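工单 2000:拼木台面靠前那一段发涩、发白,擦了还粘

提交人:Tuva Halvorsen
处理人:Yuto Kaneko
产品:Wileck 拼木台面,Merrick 台面油
状态:已解决,待观察

Tuva:

你们好呀!我又来了,上次问抽屉滑轨的也是我(那个已经好了,谢谢!)。这回是台面的问题。我家这块 Wileck 的拼木台面是春天装的,一直挺喜欢,木纹一条深一条浅的,看着特别舒服。七月初我照着说明书给它上了一遍 Merrick 的台面油,结果第二天早上一摸,靠前那一片涩涩的,手掌按上去再抬起来会有点粘。靠墙那边放调料的地方倒还好,滑溜溜的。

我自己先试了几样:温水拧干的抹布擦,没用;洗洁精兑水擦,刚擦完好像好一点,干了以后反而有点发白;然后我就不敢乱动了。哦对,还开了一整天窗,也没差别。

想问三件事:是不是油上多了?要不要整块磨掉重来?还有就是,调料罐、保鲜膜盒子这些我平时都直接放在台面上,会不会跟这个有关系?

Yuto:

Tuva 你好,又见面啦。听描述很像油没有完全吃进去,表面剩了一层,半干不干的就会粘。先别磨!我想先看看木头本身有没有起毛或者发黑,方便的话拍一张台面发上来,东西不用特意收。另外问一下,上油的时候等了多久才擦掉多余的?用的什么布?

Tuva:

等了多久……我想想,下午涂的,然后去接孩子,回来做饭,吃完才想起来擦。怎么也有 3 个小时了吧。布就是旧 T 恤。照片传上来了,东西都还在老地方。 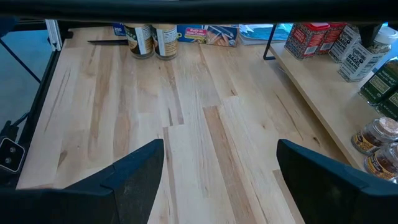

附件:拼木台面,靠里是调料罐和带滑刀的盒子

Yuto:

收到,谢谢!照片里木条的颜色有深有浅,还有点偏灰褐的条纹,这个不用担心,拼木本来就是一条一个色。粘不粘照片上看不出来,得靠你的手,不过 3 个小时确实太久了。我们一般建议涂完等 17 分钟左右就擦……哎不对,我去翻了一下 Merrick 那张卡片,写的就是 17 分钟,没有左右,我也不知道他们怎么定的这个数。

你按下面的顺序来:

1. 台面上的东西全部挪走,调料罐底也顺手擦一下,罐底常常会沾油。
2. 拿一块干净的棉布,倒一点点新的 Merrick 油在布上(别直接倒在木头上),顺着木纹在发粘的地方打圈揉。新油会把那层半干的旧油化开。
3. 马上换一块干布,用力擦,擦到布上基本不带油。
4. 放一晚上,什么都别摆。
5. 沾过油的布摊开晾在室外,干透了再扔,不要团成一团塞进垃圾桶,会自己发热的,这条请一定照做。

洗洁精先停一停,发白多半是它带出来的。

Tuva:

照做啦!揉的时候胳膊酸得要命,第一块布擦完黄黄的一大片,我都惊了,原来上面留了这么多油。今天早上摸,大部分都不粘了,颜色也匀了,白的那一块淡了很多。就是靠左边还有巴掌大一块,手压久一点会有点吸住的感觉。

还有调料罐的问题你没回答我呢,哈哈。

Yuto:

对对,漏了,不好意思。罐子和盒子跟发粘没关系,平时放着没问题。要留意的是刚上完油那几天:纸盒底会吸油,罐底会印出圈来,所以新油至少空 2 天再摆回去。以后上油也是这样,先清空再涂。刀用完别湿着搁在木头上,水渍比油渍难弄多了。

剩下那一小块,第 2 步和第 3 步再来一遍就行。要是再来一遍还粘,告诉我,我请 Angelica 看看要不要用细砂纸局部处理,那个要顺着木纹轻轻来,先别自己动手。

Tuva:

好了!!又揉了一遍,晾了 2 天,今天把东西都摆回去了,手掌压上去滑滑的。白印斜着对光还能找到一点点,我不介意。下次上油我定个闹钟,17 分钟。

Yuto:

太好了。白印通常下次上油会再淡一些。工单先转成待观察,有反复直接在这里回复就行,不用另开。

内部备注(Yuto):已跟 Angelica 说过,说明书里擦油时间那一行字太小,和 Merrick 卡片上的写法也不一样,建议改版时统一。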